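Domilside, Clinard building: furnished-flat safety check, May round

Copy of the sheet with my comments left in. The managing agents wanted it on one side of A4. They can have that version once somebody has read this one.

Marks: OK / Fix / Fail. "Seen working" means I pressed it or turned it myself. A sticker from the last inspection doesn't count.

## 1. Bedroom

- [x] Smoke alarm sounds on test button. **OK.** Replace-by date is legible for once.
- [ ] Window restrictor holds. **Fix.** It holds if you push politely. Lean on it and the screw moves in the frame.
- [x] Clear way from bed to door. **OK**
- [ ] Fire label on upholstered bed base and headboard. **Fix.** The inventory says "label present". I looked along the side rail and behind the headboard and found none. It may be underneath. I would like to know who last looked underneath. 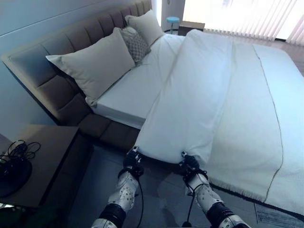 Jenkins has written in the margin that the label is stapled to the slats on this model and that I should have lifted the mattress before marking it down. Fair enough, but the sheet asks for a label that can be found by an inspector, and I've left the mark as Fix until I get a photograph of it.

- [x] Headboard bolts tight. **OK**
- [ ] Bedside lamp flex undamaged. **Fix.** Flattened where it passes behind the bed leg. Re-route it, and don't just tape it.

## 2. Heating and hot water

- [ ] Boiler service record in the cupboard. **Fail.** There is a plastic wallet. The wallet contains the instructions for a cooker hood.
- [x] Carbon monoxide alarm, seen working. **OK**
- [ ] Hot tap temperature at basin. **Fix.** Too hot to keep a hand under. I was told the mixing valve had been set on Friday, and I don't doubt that somebody visited.

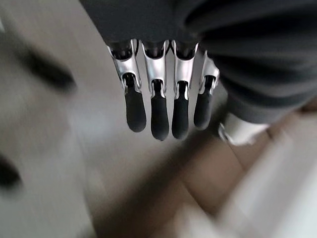 The same valve is fitted in 4 flats on this landing, so all of them want checking with a thermometer before anyone signs. The Tornon leaflet says the valve "self-regulates for life". Whose life, it doesn't say. Put the reading on the sheet, in figures, with the time it was taken.

- [x] Radiator brackets firm. **OK**
- [x] Stopcock turns. **OK**, with effort.

## 3. Electrics

- [x] Consumer unit labelled. **OK.** One circuit is labelled "misc", and I have let it go.
- [x] RCD trips on test. **OK**
- [ ] Sockets undamaged. **Fix.** 2 cracked faceplates in the hall.
- [ ] Extension leads. **Fail.** One plugged into another behind the television. Remove both.
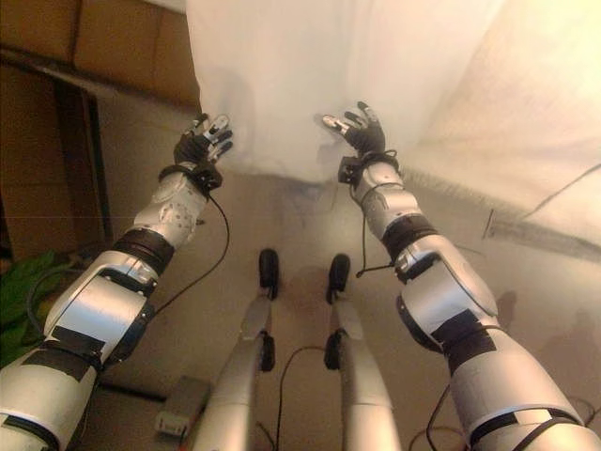 The office wants a portable appliance sticker on everything with a plug. The register lists 1,362 items across the whole estate, and 231 of them have no test date at all. I'm not persuaded that buying more stickers will help. Start with the kettles and heaters, and look at the plugs.

## 4. Way out

- [x] Flat door closes fully from any angle. **OK**
- [ ] Intumescent strip complete. **Fix.** Painted over along the top edge.
- [x] Thumb-turn lock, no key needed from inside. **OK**
- [ ] Landing clear. **Fail.** Pushchair, and a bag of plaster that was there in the last report too.
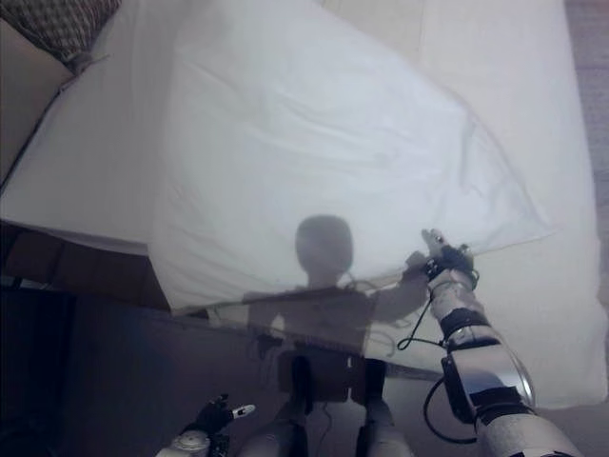
## 5. Sign-off

- [ ] All Fails put right before the next let
- [ ] All Fixes given a date, and a trade to do them
- [ ] Bed label photographed, with flat number in shot
- [ ] Second visit booked

Not signed. I will come back when the boiler record has been found, and I'd ask that it isn't printed fresh that morning.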